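Mandats d'arrêt internationaux : la mécanique de l'exécution

Dossier droit international, 31 octobre 2020

Une juridiction pénale internationale délivre un mandat d'arrêt. L'acte est public, notifié, traduit. Il lui manque pourtant l'essentiel : une force de police. L'exécution repose sur les États, et chacun d'eux l'intègre à son propre ordre juridique selon des modalités qui varient fortement.

Le Statut de Rome, adopté en 1998 et entré en vigueur en 2002, organise cette dépendance dans son chapitre IX. L'article 86 pose une obligation générale de coopération à la charge des États parties. L'article 89 traite de la demande d'arrestation et de remise, l'article 91 de son contenu, l'article 92 de l'arrestation provisoire en cas d'urgence. Le vocabulaire a son importance. La remise désigne la livraison d'une personne à la Cour, l'extradition la livraison d'une personne à un autre État. L'article 102 fixe la distinction, que plusieurs cours constitutionnelles ont dû reprendre pour concilier le texte avec l'interdiction d'extrader les nationaux.

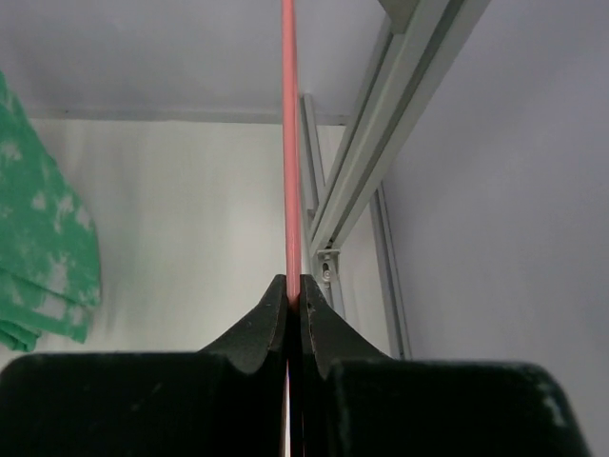
Tenir une obligation dans la durée : la coopération judiciaire à l'épreuve.

Une fois la demande reçue, la procédure suit le droit interne. En application de l'article 59, la personne arrêtée est déférée à l'autorité judiciaire compétente de l'État de détention. Celle-ci vérifie que le mandat vise bien cette personne, que l'arrestation a été régulière et que les droits de l'intéressé ont été respectés. Elle n'est pas habilitée à examiner si le mandat a été régulièrement délivré. Ce contrôle appartient à la Cour.

La mise en liberté provisoire peut être demandée devant le juge national. Il doit alors apprécier la gravité des crimes allégués, l'urgence et les circonstances exceptionnelles qui justifieraient la mesure, et s'assurer que l'État reste en état de remettre la personne. La Chambre préliminaire est avisée et formule des recommandations, que le juge prend pleinement en considération avant de se prononcer.

Le point le plus disputé reste celui des immunités. L'article 27 écarte la qualité officielle comme obstacle à l'exercice de la compétence de la Cour. L'article 98, paragraphe 1, interdit à celle-ci de présenter une demande qui contraindrait l'État requis à agir de façon incompatible avec ses obligations en matière d'immunité à l'égard d'un État tiers. Pour un chef d'État en exercice dont le pays n'est pas partie au Statut, les deux dispositions se heurtent. En mai 2019, la Chambre d'appel a jugé que le droit international coutumier ne reconnaît pas d'immunité aux chefs d'État devant une juridiction internationale, et que cette absence d'immunité vaut aussi dans les rapports horizontaux lorsqu'un État est prié par la Cour de procéder à l'arrestation. La doctrine demeure partagée sur le second volet.

Le renvoi d'une situation par le Conseil de sécurité, agissant en vertu du chapitre VII de la Charte, ajoute une difficulté. La résolution 1593 de 2005, relative au Darfour, impose au gouvernement soudanais et aux autres parties au conflit de coopérer pleinement. Elle demande instamment aux autres États de le faire, tout en reconnaissant que les États non parties n'y sont pas tenus par le Statut. La résolution 1970 de 2011, sur la Libye, reprend une construction voisine.

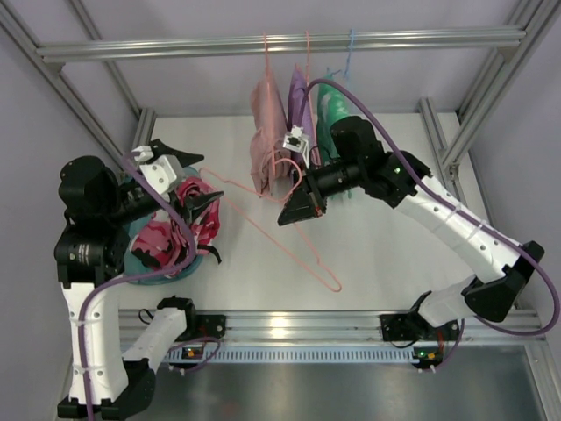

Que se passe-t-il lorsqu'un État partie refuse d'arrêter une personne visée par un mandat ?
La Cour peut prendre acte du manquement sur le fondement de l'article 87, paragraphe 7, et en référer à l'Assemblée des États parties, ou au Conseil de sécurité lorsque celui-ci l'a saisie. Le Statut ne prévoit aucune sanction automatique.

L'effet pratique d'un tel constat est limité. L'Assemblée dispose de procédures relatives à la non-coopération, formelles et informelles, dont l'issue est diplomatique. Le Conseil de sécurité a reçu plusieurs communications de la Cour sans y donner de suite contraignante.

Le mandat produit néanmoins des effets avant toute arrestation. Il restreint les déplacements de la personne visée et impose un examen juridique préalable à chaque État partie susceptible de l'accueillir. Il ne se prescrit pas, l'article 29 excluant la prescription pour les crimes relevant de la compétence de la Cour. En revanche, il ne permet pas l'ouverture du procès : l'article 63 exige la présence de l'accusé. Seule la confirmation des charges peut intervenir en son absence, aux conditions de l'article 61, paragraphe 2.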